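Answered Prayer and the Missing Tally

Sep 7, 2026

I grew up in a church that kept a prayer book. It was a ledger, really, a green one with a cloth spine, and it sat on a stand near the coat hooks. You wrote your request on the left side of the page. If the request was granted, you came back and wrote the date on the right. 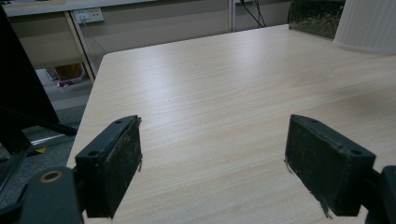 I've been thinking about that ledger again because of a talk I went to last month at the Brollum Fellowship, which meets a few blocks from my apartment. The speaker was a visiting minister named Sewwandi Siriwardena. She was good. She was funny, she didn't shout, and she took questions afterward without getting prickly, so I want to be fair to her. Her topic was whether answered prayer counts as evidence for God. She thinks it does. I came in thinking it doesn't and left thinking the same, though I had to work harder at it than I expected.

Her main case went like this. People all over the world, in every century we have records for, report that they asked God for something specific and received it. Some of those reports are surely mistaken. A few are lies. But it would be strange, she said, to throw out the whole pile on the grounds that part of it is rotten. We don't do that with any other kind of testimony. If 100 people told you there was a bear in the park, you wouldn't go for a walk in the park.

I like the bear. The trouble is that I know what a bear is, and so do the 100 people, and we all agree on what it would look like if there were no bear. With prayer I have never been able to get anyone to tell me what "no" looks like.

Back to the ledger. When I was a teenager I read the thing cover to cover one winter while my mother was at choir practice. What struck me was the right side of the page. Most of it was blank. A woman had asked for her husband's cough to clear up, and there was a date. Somebody wanted a buyer for a truck, and there was a date. Then a long run of nothing: a son's drinking, a lump, a marriage, a brother overseas who had stopped writing. On Sundays the pastor would read from the book, and he read the lines with dates. I don't think he was being crooked. He was encouraging people, and that was his job as he saw it. But a person who only heard the readings would have had a very different idea of that book from a person who had read it.

I asked Siriwardena about this in the question period, in a clumsier form. She said the blank lines weren't failures. God answers yes, no, or wait, and the blank lines were no or wait.

I've heard this answer since I was small and I still can't see how it helps. As a comfort I understand it. If you already trust God, then it makes sense to read silence as a decision made by someone wiser than you. As evidence, though, it's in trouble. Yes, no and wait cover everything that could possibly happen after you ask for something. They cover what would happen if you asked the moon. My cousin pointed out once that they cover a vending machine. A claim that fits every outcome can't be helped along by one of them.

My friend Natsumi Sasaki was with me at the talk, and she thought I was being too hard on it. She's a believer, Lutheran by way of her grandmother, and we've been having some version of this argument since college. Her view is that prayer was never supposed to be a test, and that both Siriwardena and I had made the same mistake by treating it as one. She quoted "Thou shalt not tempt the Lord thy God" at me over pie. She prays every morning and says she'd be embarrassed to keep score.

I have a lot of respect for that. I'd only say that it costs something. If the blanks don't count against, then the dates don't count for. You can't bring out the cough and the truck when you want to persuade a visitor and then say the whole thing is beyond measuring when the visitor asks about the lump. Natsumi agrees with this, as far as I can tell. I don't think the minister would.

There's a passage people bring up here, Elijah on Mount Carmel, and I'm surprised it didn't come up at the talk. The prophets of Baal call on their god all day and nothing happens. Elijah makes fun of them. Maybe he's asleep, he says, maybe he's on a trip. Then Elijah soaks his own altar with water and calls on the Lord, and down comes the fire. Whatever you think of the story, it has no patience with "wait." Silence from Baal is taken as proof that nobody's home. I'd like to know why the rule is different at the coat hooks.

None of this shows that God doesn't exist. I should say that plainly, because the last time I wrote on this subject I got an email accusing me of having "disproved the Almighty with a notebook." A God could exist and answer no prayers at all. A God could answer 2 in every 400, for reasons of His own, and I'd have no way to pick those out from the coughs that clear up by themselves. My complaint is a small one. It's about an argument and what gets left out of it.

My mother, who is still a member there, tells me the ledger was retired years ago and is in a box somewhere. I've asked her to look for it when I'm home in December. She said she'd pray about it.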